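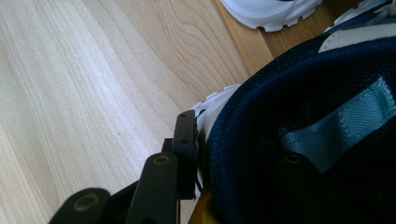
Progress Report 3: Constituency Office Safety Program
Submitted to: Losance Foundation, Local Democracy Fund
Prepared by: Sheyla Cáceres, program manager
Date: 2023-01-19

1. Status

The program is on schedule for site assessments and behind schedule for incident reporting software. Spending is within the approved budget. One change to the work plan is requested in section 6.

2. Site assessments

The grant covers security assessments of 8 constituency offices in the Jeston and Paucar districts. All have been visited. Final reports have gone to six members and their staff. The remaining two are in draft and are waiting for floor plans from the landlords.

The assessor, Abelardo Correa, used the same checklist at every site: entrances, sightlines from the front desk, locks, exterior lighting, mail handling, staff exit routes and after-hours access. The most common finding was a front desk with no second way out. The next most common was key control. Several offices could not say how many copies of the front door key had been issued under previous members.

Repairs and equipment are paid for by the legislature's office allowance and are not charged to this grant. We track them only to report whether recommendations were adopted. Lock replacement has been completed at five offices. Desk relocation has been completed at one.

3. Incident reporting

Offices now record threats and harassment on a shared form covering phone calls, letters, email, social media and in-person contact. Between the launch in June and the end of the reporting period, staff entered 1681 items. Of these, 138 met the threshold for referral to police. The rest were logged and kept under the retention policy.

These totals should not be compared with earlier years. Before the form was introduced, most offices kept no log, and those that did used their own definitions. Two offices also entered older material in the first weeks, and those entries have not yet been separated out.

The Divel software module, which will replace the form, failed acceptance testing in two areas. Attachments over the size limit were dropped without an error message, and closed cases could be reopened by any user. The vendor has corrected the first fault. The second is still open. Sheldon Gill is managing the retest.

4. Staff training

Half-day sessions were held for office staff in both districts. Topics were handling abusive calls, ending a meeting early, preserving evidence and when to call emergency services. Attendance was complete in Paucar. In Jeston, part-time staff from two offices missed the session and have been offered places on the next one.

Feedback forms asked for more time on social media and less on mail screening. Drahomíra Hrubý is revising the course outline.

5. Police liaison

Ulises Huaranga remains the contact for referrals. The response time agreed with the Jeston police is in writing. Paucar has agreed to the same terms verbally, and a signed copy is outstanding.

6. Change requested

We request approval to move the unspent travel balance to software testing. The total award would not change. The balance arose from scheduling visits to neighboring offices on the same day.

7. Next period

Issue the last two assessment reports.
Complete the Divel retest and move offices off the shared form.
Separate the older entries from the incident log and restate the totals.
Hold the repeat training session in Jeston.
Obtain the signed Paucar agreement.

The financial statement and the blank assessment checklist are attached as Annexes A and B. Individual site reports are withheld for security reasons and can be inspected at the program office by appointment.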